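Gallery: the new kitchen bench, and what's been on it

Hello again! I know, I know, it's been ages since I put anything new in the gallery. February was meant to be the big kitchen month and then it went on and on (the Lutader order came in two lots, and the first lot was somebody else's sink). But the bench is in, I've been cooking on it, and I promised a few of you a look at how it's wearing. So this is the bench page. The pantry gets its own page once I've painted the inside of the doors.

A bit of background for anyone new. We had the old cream laminate for years, with the burn mark from the fondue night, and I'd been saving my pennies for something in grey with a speckle. I must have carried samples around in my handbag for half a year. The one I kept coming back to was called Jultora, and the quote with fitting came to $3,116, which made me sit down for a minute. Géza Gál did the install and he was lovely, very patient with me changing my mind about the edge. I went for the thick square one in the end and I'm so glad! The rounded samples looked a bit like a bathroom to me.

On to the bench.
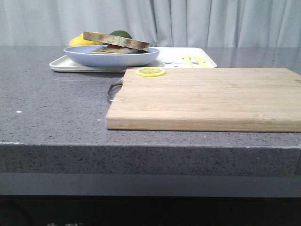
Bench with the bamboo board out and a few bits of food and dishes at the back. Look at the shine up near the curtain!

I'm really pleased with that speckle. It has darker and lighter flecks all through the grey, and they carry on down the front edge too, so you don't get a plain strip like we had on the laminate. Crumbs vanish into it, mostly. White ones don't (there's a little white speck over on the left that may well be one).

The board is the bamboo one with the metal handle on the end. Greta asked me last time whether the handle gets in the way, and no, not for me. I park the board on the right and chop from there, and the handle is handy for carrying things over to the stove. It does need oiling. I use whatever food-safe oil is in the cupboard, rub it in at night and wipe off the extra in the morning. Bamboo goes a bit furry if you let it dry out, so don't put yours in the dishwasher like I did with the last one.

Now, the curtain. I've had more messages about that than about the bench! It's a plain pale grey-white and I love how soft it looks against the stone colour. Bastien Royer from the Makris shop told me to buy it wider than I thought I needed so it would fall in proper folds, and he was right. I wash it on cool and hang it back up damp, and that's all the ironing it ever gets.

A few of you wanted to know about cleaning. Warm water, a drop of dish soap, soft cloth, then a dry tea towel if visitors are coming. The shine shows smears when the light is overhead, so I do the back part last. I haven't tried any of the special sprays and I don't think I'll bother.

Still to come: the pantry, the new tap (if we ever agree on one) and the 2 shelves next to the fridge. If you've got a speckled bench of your own, leave me a note in the guestbook and tell me what colour you went for!

Page updated 09/09/2021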